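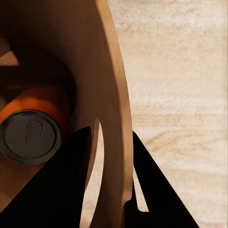 Cycle time is the wrong thing to argue over when people ask if machines can do kitchen work yet. A person puts away groceries at a steady pace without thinking, and the arm policies I run in sim are slow but tolerable. What breaks them is geometry. Take a can lying on its side in a curved wooden holder, lid facing out, with one finger inside the curve and the other outside the rim. Close from there and the board is between the fingers, so the board is what you get. I ran 300 episodes of can handling on the Utthorpe scene set and 169 ended with the can where it was supposed to be. I would not let that near a real pantry.
– dlucero

festeck_refugee wrote:
169 of 300 in sim tells me about your contact model. What friction are you using on the can? Glossy paint on metal against rubber pads is nothing like the default.

dlucero wrote:
Default friction, yes. I raised it for a second batch of 300 and the slip failures dropped. The straddle failures did not move.

AgustinaSosa wrote:
We load parts trays on an Ariva cell and have the same problem with divider walls. Our fix was dull – 60 mm more clearance at the tray mouth and a fixed approach angle. Nobody on the floor calls it intelligent, but it runs through second shift without a babysitter. So for shop chores my answer is yes, today, if you own the fixture.

festeck_refugee wrote:
That is redesigning the chore. A kitchen is full of holders you did not choose.

AgustinaSosa wrote:
People redesigned dishes for dishwashers. I don't see why a can rack is sacred.

navickas_tools wrote:
Wrist camera only? With a dark interior like that I'd expect the depth estimate on the back of the holder to be garbage. Add an overhead view before you blame the grasp planner.

dlucero wrote:
Wrist only for this batch. Overhead is next. I still disagree that it's perception, as the rim is well lit and plainly visible between the fingers.

navickas_tools wrote:
Visible to you. Post the grasp scores and we can settle it.

dlucero wrote:
Will do once the second batch finishes exporting.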